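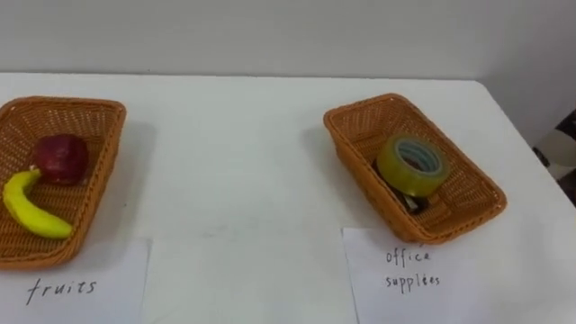

3 min read

Is the Farkas Lane series worth finishing?

pagecornered
So I picked up the first Farkas Lane book in April, the paperback with the lighthouse on it, and tore through it in two nights. Loved it! Then I read two and three back to back, and now I'm stuck in the middle of four (the one at the boarding school) and I keep putting it down to do laundry. There are 7 of these. Does it pick up again or should I quit while I still like the detective?

mossybanks54
Keep going. Four is the slow one, everybody says so, and the last 54 pages are some of the best in the whole series. I was reading them standing up in my kitchen.

tall_order
I'm going to disagree with mossy. I finished four and felt cheated. The killer is a guy who gets one scene before the reveal, and you're supposed to gasp? I went back and checked, and he brings in the mail. That's his whole part.

mossybanks54
He brings in the mail and he knows what's in the letter! Go read that page again. She plays completely fair, she just doesn't wave it at you.

tall_order
I did read it again. He says "looks like a long one." That could mean a thick envelope.

quillandcrow
You're both a little right. The clue is there but it's thin. What bugged me more was the sister vanishing for half the book, after three spends so long getting her back to Notedville. If you came for the two of them bickering in the car (I did), skip straight to five. You'll miss one breakup and a dog.

pagecornered
Wait, what happens to the dog??

quillandcrow
Dog's fine. They get a dog.

pagecornered
OK good, I was about to close the tab.

ninthchapter
Does anyone know if the Emance omnibus is the full text? It's 600 pages for the first three, and my old copies add up to more than that. I've been comparing chapter one and so far it matches, but the print is tiny and I gave up.

mossybanks54
It's full. Small type, thin paper. The Clellau hardcovers are nicer if you can find them used, they only did 2000 of the first one. Mine smells like somebody's basement and I love it.

tall_order
For the record I did buy book five. I'm complaining and I'm also on chapter nine.

Comments

rainy_shelf: Read four on a plane and guessed the mail guy right away. Sorry, tall_order.

bettertwist: Six is my favorite and I never see it mentioned.

pagecornered: Update, finished four last night. Mossy was right about the ending. I still don't buy the letter.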